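Search this site
Search projects, files, people
Go

Drustine: where the kitchen things are kept

README and data card, version 4
August 7, 2021, by Yara Bataineh

What this is

Drustine is a written record of the things in one home kitchen and the places where they are put. It is a table of text. Each line names one thing, says on which surface or in which part of the kitchen it was found, and says what was touching it, covering it or standing next to it. The current version has 728 lines.

I began it for a simple reason. In my flat in Broltstead three people cook, and we have three different ideas of where a lid belongs. I wanted to write down where things are left on normal days, before any tidying, and see if there is some order in it. After that I started to do the same in a second kitchen, and that second kitchen is what you find in this release. The Broltstead lines are not included because my flatmates asked me to keep them at home.

The record can be useful for people who study how homes are kept in order, for teachers who need simple place sentences ("the lid leans against the wall"), and for anyone who likes lists of pots. It is not a guide to good tidying. I have no opinion on where you should keep your wok.

The kitchen

The kitchen has a concrete counter with open shelf space under it, and a table which stands in front of the counter. Most cooking things live on the counter. The table is for everything else, so it changes more during the day, and it gives more lines in the file.

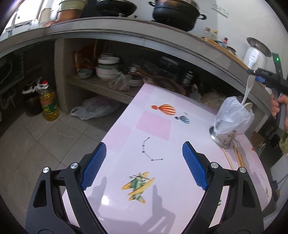

I divide the kitchen into four zones, and every line has exactly one of them:

COUNTER: the top of the concrete counter, including the back edge where the small bottles stand and the wall against which lids are leaned.

UNDER: the open shelf space below the counter top.

TABLE: the whole table top, with its cloth.

OTHER: floor, window, hooks, a chair, a person's hand.

The zone TABLE was difficult for a long time. In the first version I tried to divide it into left, middle and right, but people walk to the other side of a table and then left is right. Volodymyr Levchenko proposed to use the printed pictures on the cover as landmarks, and we do that now. So you will read "near the small balloon" or "beside the plane". It looks childish in a table of data but it works very well, and two people who write the same line independently will nearly always choose the same landmark.

The landmarks

Large balloon: orange stripes, towards the counter side.

Small balloon: blue stripes, next to the large one. Some writers call this colour teal. In the file it is always "small balloon", without a colour, to avoid the discussion.

Dotted curve: the dark line with points on it, like a drawing of stars.

Plane: the yellow and green one with double wings.

Edge: everything which is closer to the edge of the table than to any other landmark.

The pink squares are not landmarks. There are too many of them, and only a few are dark enough to recognise.

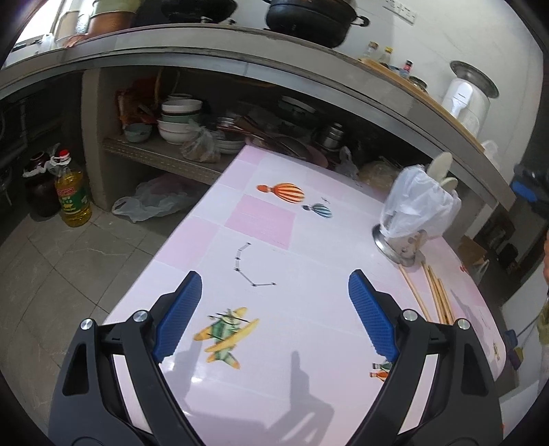 The table and its cover, with the two balloons, the dotted curve and the plane.

Columns

The file is saved as plain text with semicolons. There is a header line.

line: a number. Numbers of deleted lines are not used again.

thing: the everyday name in singular (pot, wok, lid, bucket, bottle, chopstick).

looks: colour or material, only if it is plain to see. "Black", "copper-coloured", "steel". If the writer was not sure, this field is empty. Please do not fill it by guessing.

zone: one of the four zones.

landmark: only for TABLE.

touching: what it stands on, leans on or lies against.

cover: bag, lid, cloth or none.

note: free text, maximum one sentence.

Of all lines, 409 have the zone TABLE. This does not mean that most of the things are on the table. It means that things on the table move, and a thing gets a new line when its place is changed. The black pot has very few lines. It is a calm pot.

How we named things

Names were the largest part of the work. I am not a native speaker of English and Volodymyr is not either, so we had a rule: when a native speaker and a dictionary do not agree, we take the word which a child would use.

Some decisions which may surprise you:

Pot and pan. A thing with high sides is a pot. A thing with low sides is a pan. A wok is a wok.

Lid. A lid gets its own line when it is not on its pot. When it is on its pot, it is written in the column "cover" of the pot.

Things in bags. A plastic bag hides the shape, and two persons can see two different things in the same bag. If the writer cannot tell what it is, the thing is "unknown in bag", and the note may say which part can be seen, for example "metal". Please don't open the bag to make the line better. The record is about the kitchen as it was found, and somebody has perhaps put the bag there for a purpose.

Chopsticks, spoons, paddles. When only the end of a wooden or pale thing can be seen, the name is "utensil". Chopsticks which lie together are written as one line with the word "several" in the note.

Appliance. We write "appliance" for an electric thing if the writer did not know its function. I know this is not very helpful.

How the lines were written

A writer stands in one place, looks, and writes. Nothing is moved before the line is finished. Each line was then read by the other person, who could ask a question but could not change the words. Disagreements are kept in the note with the letters DIS. I decided against a third reader because each new reader brought a new word for the bucket.

For typing I used Bollitz, which is only a small form that refuses a line when the zone is missing. You do not need it for reading the file. The sorting of the names follows the Grabner list with small changes, and these changes are in names.txt.

Known problems

The zone OTHER is too mixed. Hands and floors should not be in the same group, and I plan to separate them in September.

The column "touching" is weak for things at the back of the counter, because bottles hide behind pots.

Glass bottles and plastic bottles are mixed in the first 4 pages of notes, before we had the column "looks".

The record describes one household. Please don't write that "people" keep their lids against the wall. This household does.

I had hoped for 800 lines in this version. I removed repeated lines in the last check and the number became smaller, but the file is cleaner.

Use and changes

You may use the text for study, teaching and your own pleasure. If you change the names, please give your copy another title. If you find a mistake, write the line number and what you would put instead, and I will answer, sometimes slowly.

Comments (4)

Marek
Thank you for this. I teach beginners and the sentences with "leans against" and "next to" are exactly what they need. Is it possible to have the notes in a separate file?

Yara Bataineh
Marek, yes, I will put notes.txt beside the main file. The line numbers will be the same.

teapot_lane
The balloon landmarks are lovely! We have a cloth with lemons on it and I tried your method last night, but there are too many lemons and they're all the same, so my husband and I spent half of dinner arguing about which lemon the salt was near.

Volodymyr Levchenko
For lemons I would sew a small mark at two corners and measure from there. Also line 409 has "wock", please correct it.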